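Why do big rooms need so many lights?

Look up the next time you are in a school hall, a library or a large office. You will probably find several lights on the ceiling, and they may not all be the same shape.

Light spreads out as it travels. A lamp that makes one desk bright will hardly reach a desk on the far side of the room. Builders get round this by using lots of lights and spacing them out, so that each one looks after its own patch of floor.

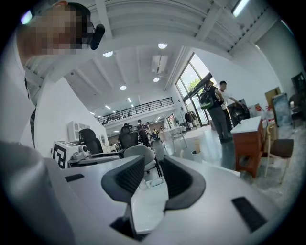
Round lights that sit inside the ceiling are called recessed lights. They shine mostly downwards. Long, thin ones are called strip lights, and they spread their light over a wider area — handy above a row of desks.

Windows help too. A tall window lets daylight reach further into a room than a low one does. Trees outside can block some of it, especially in August, when they are full of leaves.

Try this: stand in the middle of a room and look for your shadow. If you have several faint ones, each comes from a different light.

Words by Kofi Darko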